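About Kemppainen Upholstery

We re-cover chairs in Beline, and have done so long enough to have stripped out some of our own work.

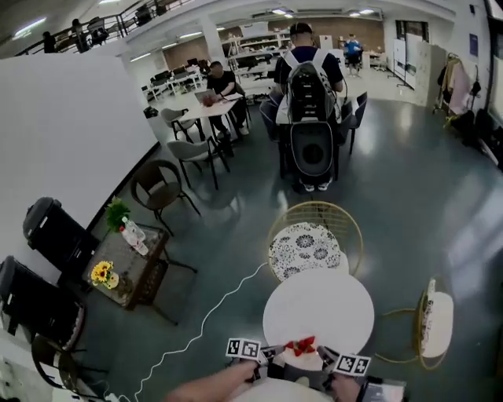 Cletus Tran reckons you can judge any café by its seats, and that most owners pick theirs standing up. He told us so when he brought in his first lot of dining chairs, and we have been quoting him to customers ever since, usually while they're deciding on vinyl.

Kemppainen started as a single bench behind the Condside hardware shop, with a second-hand sewing machine and a sign that spelled upholstery two ways. The sign has been corrected. The machine still drops a stitch whenever the weather turns, and we've learned to plan our piping accordingly.

These days there are 6 of us, 3 of whom are allowed near the good leather. We do cushions, drop-in seats, banquettes, window seats and the odd caravan. We'll match a faded colour if you bring us a scrap from underneath, where the sun hasn't been. We don't do car interiors. We did one once, for a friend, and he's now an acquaintance.

Our fabric library runs to 1466 swatches, a good share of them beige. You're welcome to borrow up to six at a time and live with them for a fortnight. Please bring them back. Fasstead Street is apparently furnished with our samples.

Quotes are free if you send measurements, and still free if you send the wrong ones, though we'll ask you to have another go with the tape. Parking is round the back, beside the skip.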